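Progress report to the Söderlund fund: free fruit and self-service counter, Nandville community café
Period covered: January to March
Prepared by: Nusrat Rind, project coordinator
For: Gunnel Strand, grants officer

1. Short summary

The grant was given to us so that every visitor to the café in Nandville can take a piece of fruit without paying, and so that the old self-service corner could be made tidy and easy to use. In this period we have finished the work on the counter, we have found a steady supplier for fruit, and we have started the daily service. Two matters are behind the plan: the printed signs in three languages, and the evening opening. I explain both in section 5.

2. Money

From the grant we have spent 1,533 until the end of March. The largest part went to the counter and to the cupboard under it. The second part is fruit, which we pay every month to Prostley, our wholesaler. A smaller part went to bowls, parchment paper, napkins and cups for the counter. All receipts are scanned and Haris Stojanović has put them in the shared folder, sorted by month. One receipt from February was missing when we made the last payment request. It has now been found and it is included.

We ask to move 100 from the line "printing" to the line "fruit". The printing was cheaper than we calculated, and the price of bananas and apples went up in February.

3. The fruit service

We began with apples, pears and bananas together in one large basket. This was not a good solution. The bananas made the other fruit ripen too quickly, and people turned everything over to find a piece they liked, so the pears became bruised. Rakiya Omoregie, who is responsible for the kitchen, proposed to separate them. Since February the bananas have their own bowl on the counter, and the apples are kept in the kitchen and brought out in small amounts.

The bowl is lined with parchment paper. We tried a cloth first, but it had to be washed every day and it took marks from the ripe fruit. The paper is changed each morning before opening, and also during the day if there is a mark on it.

Prostley delivers two times per week. They offered us a lower price for bananas which already have spots, because shops do not want them. We accepted. Some regular visitors were doubtful at first, but the older guests say they prefer them as they are sweeter and softer. Bananas that are too ripe for the bowl go to the kitchen, and Rakiya makes banana bread from them. In this period 19 loaves were baked and given out at the parents' mornings. I am pleased with this, as our application promised that very little would be thrown away.

4. The counter

The old table was too low and it was not possible to clean it well. The new worktop is dark and smooth, and it has cupboards below for storage. It is wiped after the morning rush and again at closing. We have noticed that a dark surface shows crumbs and water marks more than a light one — this is a small disadvantage, but it also means that it gets wiped more often.

The things which people take for their coffee or tea stand along the back, so that the front is free for a tray or a cup. Straws and stirrers stand upright in black cups, and the napkins have their own holder. The straws are wrapped in paper, as the hygiene adviser recommended. We put rubber mats at the back, and it has made the daily cleaning quicker. Before, the sugar went everywhere.

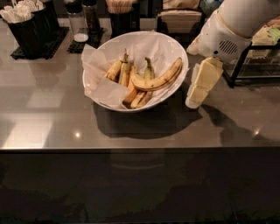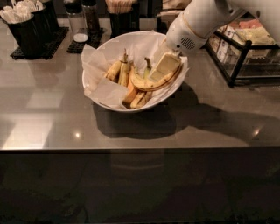
5. What is delayed

Signs. The text is ready in English, but the two translations came back late and one of them must be corrected. Embla Sjöberg is speaking with the translator. We expect to have the signs on the wall in May.

Evening opening. We planned to keep the counter open until 8 p.m. on two evenings. At the moment we have staff for only one. We have advertised for one more person and have received some answers, but no interview has been held yet.

6. Plan for the next period

- Put up the signs and ask visitors if they are clear.
- Start the second evening when the new person has been trained.
- Try oranges and plums in small amounts, if Prostley can offer a fair price.
- Hand out 100 short question cards at the counter, so that we have more than our own impression of what people think.
- Send the full accounts before the end of June.

If you wish to visit the café, the best time is between 10 and 11 in the morning. Please write to me some days before so that Rakiya or I can be present.

With kind regards,
Nusrat Rind

Related items
Progress report, October to December
Application and budget, Nandville community café
Parents' mornings: programme for spring
Recipe sheet: banana bread from the café kitchen
Change of supplier: notes from the meeting with Prostley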